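Product Review: Kadano Rectangular Serving Tray

Plalemdale Household Resource Library
Equipment Reviews

The Household Resource Library lends kitchen and dining equipment to residents, schools and community groups in Plalemdale. Items are reviewed before they are added to the permanent lending stock, and again when a replacement is being considered. This review covers the Kadano rectangular serving tray, which the Library has now had in circulation for 6 months.

The tray was bought to replace the melamine trays that had been in stock for many years. Those trays were attractive but chipped at the corners, and a chipped tray cannot be lent for food use. The Library was looking for a plastic tray that could be carried by one person, stacked on a standard shelf and washed in a commercial machine.

Carrying and grip

The Kadano tray has no cut-out handles. Borrowers hold it by the rim, which is raised and rounded and comfortable for short trips between kitchen and dining room. Over longer distances the lack of handles is noticeable. Borrowers with reduced hand strength told us they preferred the Azar tray, which has an opening at each end. The Azar tray is heavier, however, and takes up more shelf space.

The floor of the tray has a fine crosshatch texture. Cups and small plates stayed in place during ordinary walking. The texture did less for tall glasses, and we advise borrowers to use a cloth liner when serving cold drinks.

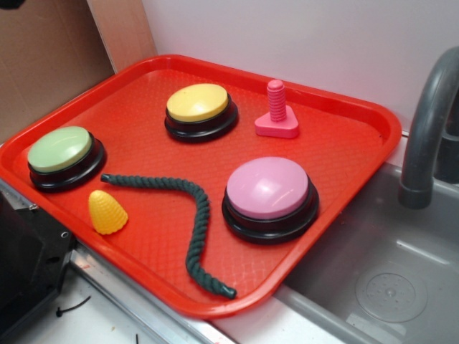 Cleaning

Most spills wiped away with a damp cloth. Sauces and dried fruit juice settled into the texture and required a soft brush. Trays returned from one school lunch program had a light film that the dishwasher did not remove on the first cycle; soaking for 10 minutes in warm water with ordinary dish soap solved the problem. Borrowers are asked not to use steel wool.

After repeated machine washing the trays remained flat. The color has held well, although fine scratches can be seen when the surface is held to the light.

Storage and labeling

The trays nest closely. Wet trays tend to cling together and should be dried before stacking. Adhesive labels lifted at the corners after several washes. Staff now mark the underside with an engraving pen.

Cost and supply

The Library purchased 100 trays through Driveo at a total cost of $2,663, delivery included. Two arrived with warped rims and were replaced without charge. Single trays cost more, and households needing only one or two may find a comparable product at a local store.

Recommendation

The Kadano tray is approved for general lending. It is suitable for indoor meals, meetings and school events. It is not recommended for outdoor catering that involves stairs or long walks, for which the Azar tray will remain in stock. Trays may be reserved at the front desk until 5 p.m. on any working day except Tuesday, when the desk closes at noon.

Reviewed by Dilek Saraç, Equipment Standards

Recent reviews
Azar Two-Handle Tray
Insulated Beverage Dispensers, Large
Folding Dish Racks
Stackable Soup Bowls
Cloth and Rubber Tray Liners

Contact the Library | © Plalemdale Household Resource Library | Back to top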